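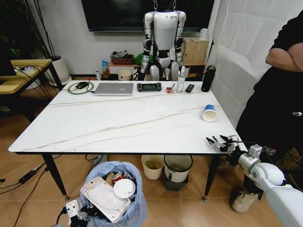 ## Shared table FAQ

Applies to the marble-pattern table on the second floor at Sovwood. Maintained by Mehwish Rajput. Last revised in September.

### What may stay on the table?

One row of items along the far edge: mouse and round pad, laptop (closed), handheld console, sanitizer bottle, TV remote, insulated water bottle. The front of the tabletop is kept clear for work.

### What counts as trash?

Paper cups, takeout containers and their lids, soda cans. All of it goes in the lined bin at the end of the table. Empty liquids into the sink first; the blue liners are thin and leak at the seam.

A cup lying on its side is treated as finished. A cup standing upright is left alone until 17:00, then thrown out.

### Are cans recycled separately?

Not at this table. Jyoti Lodhi sorts the bin contents at the end of the day.

### Where do liners come from?

The Drirnness box in the supply closet, 100 to a roll. Fold the rim over the outside of the bin by two finger widths.

### How is the top cleaned?

1. Lift the items off the far edge, or slide them to one end if the surface there is dry.
2. Wipe with a damp microfiber cloth, left to right.
3. Dry with a second cloth. Standing water dulls the gloss.
4. Return the items to the row.

No vinegar, no scouring pads. Hand sanitizer is for hands – alcohol left on the finish makes a cloudy ring.

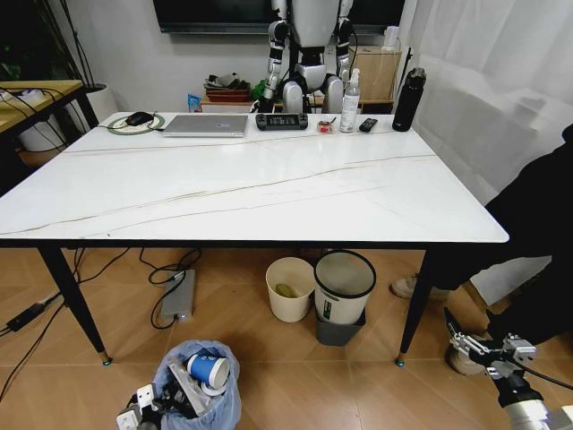
*Far-edge row in place, front of the table clear.*

### Does the order of the row matter?

Yes, loosely. The mouse pad goes at the left end, where the cable reaches without crossing the work area. The water bottle goes at the right end. The laptop sits next to the pad. Anything between the laptop and the bottle can be swapped.

### Can the laptop be left open?

No. Close the lid when you step away.

### Can the table be moved?

Two people, lifting from the short ends. Do not drag it; the tapered legs have small metal-colored feet that mark the floor. The top is 74 cm high, which matches the Undalmont side units if you need to line them up.

### What about the cables on the floor?

Leave the power strip where it is. Push loose cable back toward the legs before sweeping. Adapters may stay under the table but not inside the bins or buckets.

### Something was thrown out by mistake. Now what?

Ask Jyoti before the evening bag is tied. After that it goes down to the Bhutto loading dock and is not retrieved.

### Who do I contact about damage?

Mehwish Rajput, extension 300. Chips along the black edge should be reported the same day.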